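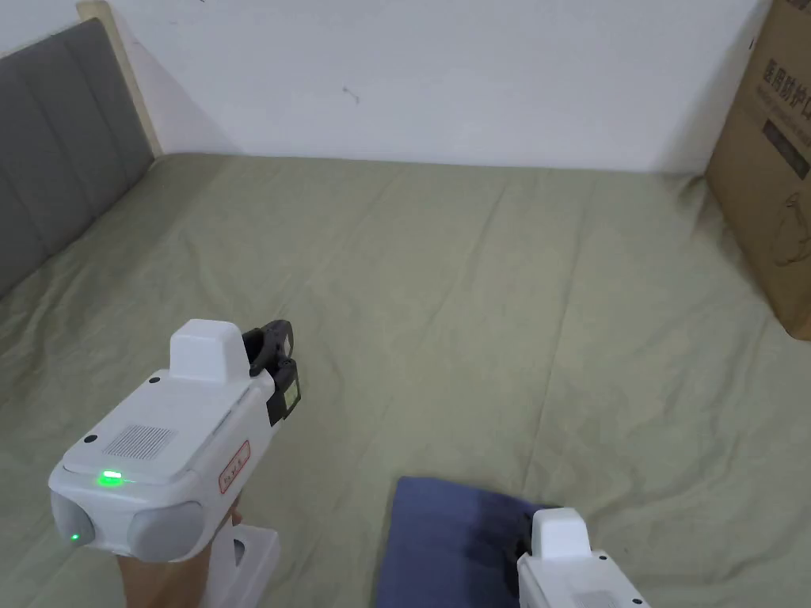 **Ticket status:** Closed
**Opened:** October 16, 2024
**Service:** Rovwood linen and room inventory, residence buildings
**Reported by:** Wanting Xu, Residential Services
**Assigned to:** Qianru Hao, Applications Support
**Priority:** Medium

### Summary of the report

The nightly transfer from Rovwood to the Binow ordering system completed without an error, but the linen totals in Binow did not match the totals in Rovwood. The stock report in Rovwood listed 393 item lines. After the transfer, 63 of these lines were missing from Binow. Replacement orders for the residence buildings were placed on hold at the request of Residential Services until the two systems agreed.

### Information requested from the reporter

1. A copy of the stock report as exported by the reporter.
2. The name of the account used to start the export.
3. Confirmation of whether any item codes had been changed after the July stock review.

Ms. Xu supplied the report and confirmed that the standard service account had been used. She stated that the color codes for bed covers, sheets and small cloths had been revised in July, and that the previous codes had been left in place for older stock.

### Work log

**09:10 – Q. Hao.** Ticket accepted. Transfer log reviewed. All pages were sent and acknowledged. The page size is set to 100 lines, so four pages were expected and four were received. Network and login faults are ruled out.

**09:45 – Q. Hao.** Transfer repeated by hand in the test system. The same 63 lines are missing. The fault can be reproduced and does not depend on the time of day.

**10:30 – Q. Hao.** Compared the missing lines with the lines that were accepted. Every missing line shares an item type and a size with another line in the same room. Neither the building nor the supplier appears to matter. Passed to Qiuyue Qin for a review of the matching rules.

**11:20 – Q. Qin.** Matching rules reviewed. Binow treats two lines as the same item when the room, item type and size agree. Color was added to this rule during the original setup, but the rule still reads the old color field. That field is blank for all stock entered under the July codes.

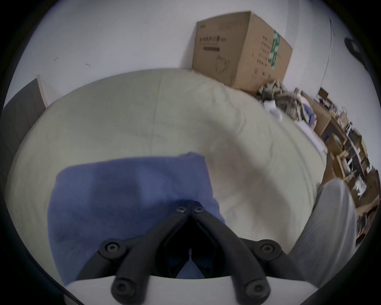

**11:50 – Q. Qin.** The blank color field accounts for the missing lines. When two lines have no color to tell them apart, Binow keeps the first and discards the second without a warning. The effect is greatest where the room record uses the general type "textile, flat" in place of a specific one. A folded blue cloth lying on a pale green bed cover, as in the picture, should produce two lines, one for each color. If both were entered under the general type with the same size code and no color, only one would reach the ordering system. Residential Services is asked to use the specific item types wherever they exist.

**13:15 – Q. Hao.** Proposed change: point the matching rule to the new color field, and read the old field only where the new one is empty. Sent to Cuiping Tian for approval.

**13:40 – C. Tian.** Approved for the test system. Approval for the live system will follow once a full comparison has been attached to this ticket.

**14:30 – Q. Hao.** Change applied in test. Transfer run twice. Both runs delivered 393 lines and created no duplicates. Comparison attached.

**14:55 – C. Tian.** Approved for the live system.

**15:20 – Q. Hao.** Change applied in live. Manual transfer completed. Totals agree in both systems for every building.

### Resolution

The matching rule in Binow now reads the current color field. The missing lines have been restored, and the hold on replacement orders may be lifted. No orders were sent with incorrect quantities while the fault was present.

### Follow-up actions

- Iraís Villaseñor will update the data entry guide to state that color is a required field for all linen items.
- Applications Support will add a line count check to the nightly transfer. A difference between the two systems will create a ticket automatically.
- Residential Services will retire the old color codes when the remaining older stock has been recoded.

**Reporter's confirmation – W. Xu:** Totals checked against our own report and found correct. Ordering has resumed. We have no objection to closing this ticket.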